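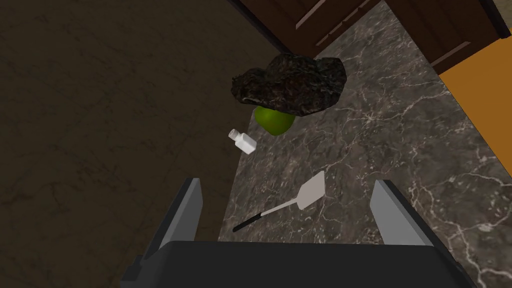

4. Preparing the Hirka substitution board

The Hirka board is supplied with its battery pack, handle and display guard packed separately, and all three must be fitted before the board is taken to the touchline. Fitting should be done indoors on a firm, level surface. The handle screws and the sealing ring are small, and they are easily lost against a dark stone countertop with thin white and grey veins. On a surface of that kind, lay a plain light cloth down first. The cloth also protects the display windows, which scratch when laid face down on bare stone.

4.1 Fitting the battery pack

1. Check that the power switch on the lower edge of the board is set to OFF.
2. Lay the board face down on the cloth with the handle socket towards you.
3. Undo the two screws on the battery cover and lift the cover away.
4. Press the sealing ring into the groove. It must sit flat all the way round, with no twist.
5. Slide the pack in with the label facing up until the catch clicks.
6. Refit the cover and tighten both screws by hand.

CAUTION: Do not use a power driver on the cover screws. The threads are moulded into the case and will strip.

CAUTION: Use only the Vovent pack supplied. Packs from the earlier Bickerstaff board are the same length but have the contacts reversed.

4.2 First charge

1. Open the rubber flap beside the power switch.
2. Connect the 19 V charger to the board, then to the mains.
3. Leave the board switched off. The charge light shows amber during charging and green when the pack is full.
4. Disconnect the charger at the mains first, then close the flap and press along its whole edge.

NOTE: A full pack gives over 2000 number changes at normal brightness. Cold weather reduces this. For evening matches in December or January, charge the board on the day of use.

CAUTION: Never charge the board outdoors or while the case is wet. Wipe the flap dry before opening it.

4.3 Fitting the handle and guard

1. Stand the board upright on its rubber feet.
2. Push the handle into the socket and turn it clockwise to the stop.
3. Fit the locking screw through the collar.
4. Clip the display guard over the front, top edge first. The guard is marked TOP on the inside.

If the handle can still be turned by hand after step 3, remove it and repeat from step 2. Do not lift the board by the guard.

4.4 Setting the display

The board shows two numbers on each face. The player going off is shown in red and the player coming on in green. Both faces always show the same information, so the board does not need to be turned round.

1. Set the power switch to ON. All segments light for a short time. Check both faces for any segment that stays dark.
2. Press RED. The left pair of digits flashes.
3. Enter the number of the player going off, for example 11.
4. Press GREEN and enter the number of the player coming on, for example 19.
5. Press SHOW. The numbers stay lit until CLEAR is pressed or the board is switched off.

NOTE: For added time, press TIME, enter the minutes and press SHOW. Added time is shown in green only. Any substitution already entered is held in memory and returns when TIME is pressed again.

The display adjusts its brightness to the light falling on the sensor above the left-hand digits. Keep this clear of tape, stickers and mud. To lock the brightness at full, hold SHOW and CLEAR together until the display blinks.

4.5 Pairing with a scoreboard (optional)

Boards fitted with the radio module can send added time to a Nedgate scoreboard controller. Substitutions are not sent.

1. Switch on the controller and select PAIR from its menu.
2. With the Hirka board switched off, hold TIME and set the power switch to ON.
3. Release TIME when the display shows two dashes.
4. Wait for the controller to confirm, then press CLEAR.

If the controller reports code 129, it has found the board but cannot read its serial number. Switch both units off and repeat the procedure with the board next to the controller - the full radio range is available once pairing is complete.

Pairing is kept when the battery pack is removed.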